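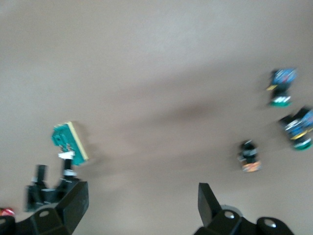 Cekatberg Allotments and Gardens Board > Kitchen and Preserving > Marmalade that won't set

marrowfat72
Joined: May
Posts: 4

Second batch this year and it's soup again. Seville oranges, granulated sugar, the recipe off the inside of my mother-in-law's cupboard door. Boiled it for 21 minutes after the sugar went in, as instructed by the cupboard. It coats a spoon beautifully. It also coats the toast, the plate and the cuff of whoever is holding the toast.

Can I reboil it or do I own ten jars of orange sauce?

inesh
Moderator

Reboil it. Tip the lot back in the pan, bring it up slowly so it doesn't catch, then a proper rolling boil and start testing after a few minutes. Wash and re-sterilise the jars, new lids if you've got them. It'll come out darker and a bit more bitter but it will stand up.

What are you testing with? "21 minutes" isn't a test, it's a bus timetable.

Inês

Krum_T

Did you put the pips in? Everyone leaves out the pips and then writes to forums.

marrowfat72

I put the pips in. In muslin. I squeezed the muslin like it owed me money.

Krum_T

How long did they soak?

marrowfat72

Define soak.

Krum_T

There we are then.

Overnight, in the water, with the peel. Next day simmer until you can squash the peel between finger and thumb, and only then does the sugar go anywhere near it. If you skip the soak you've boiled some oranges.

K. Jurić

Disagree with Krum, as is traditional. I haven't soaked overnight in years and mine sets so hard my daughter asked for a chisel. What matters is how much water you've driven off before the sugar goes in. If the pan's too full or too narrow you can boil until the clocks change. Marrowfat, what size pan?

marrowfat72

The big Lappalainen stockpot. Tall one. It's the only thing it all fits in.

K. Jurić

Tall and narrow is your trouble. Do it in two halves in something wide.

Krum_T

I use a stockpot.

K. Jurić

And I have eaten your marmalade, Krum. I drank some of it as well.

inesh
Moderator

Gentlemen.

canan.b

Can I put in a word for a thermometer? I did the cold saucer test for ages and I'm hopeless at it. Is that a wrinkle? Is it a wrinkle if I push harder? Meanwhile the pan is still on the heat and I'm at the freezer with my nose in a plate. Now I wait for 104.5 and go and sit down.

Krum_T

Thermometers are for greenhouses. Saucer in the freezer, teaspoon of marmalade, wait a minute, push it with your finger. If it wrinkles, it's done. And take the pan OFF while you wait, Canan, that's half the battle.

canan.b

Yes, I know that now. I knew it then too, I just didn't do it.

Liesbeth C

Not to start anything, but I use jam sugar with pectin in and it has never once failed.

Krum_T

I'm going to lie down.

inesh
Moderator

Jam sugar is permitted on this board. Personally I find it gives Seville a slightly rubbery set, there's plenty of pectin in the fruit already. Lovely for strawberries, though.

Liesbeth C

Rubbery stays on the toast :)

marrowfat72

Update. Borrowed a wide pan off next door (a Drerkenum, enormous, weighs the same as next door). Did half the batch, off the heat for each saucer, and got a wrinkle on the third go. Canan, I also used a thermometer, and it said 101 when the saucer said done, so one of them is lying.

canan.b

Was the tip touching the bottom of the pan?

marrowfat72

It was leaning on the side looking relaxed.

canan.b

Put it in boiling water and see what it says. My old Prornum read three degrees under and I made toffee with it for a whole winter. Which was a surprise, as I was making jelly.

K. Jurić

How's the set this morning?

marrowfat72

Soft but it holds. Tilt the jar and it thinks about it first. Peel's all floated to the top, mind.

inesh
Moderator

Let it stand in the pan for ten to fifteen minutes before potting, then one gentle stir. The peel will spread itself out. Do that with the second half.

Krum_T

And soak the pips next year.

marrowfat72

I'll soak the pips, Krum.

K. Jurić

He won't need to if he keeps the wide pan.

marrowfat72

Next door has already asked for it back. I've offered a jar from the first half and they want to see it tilted.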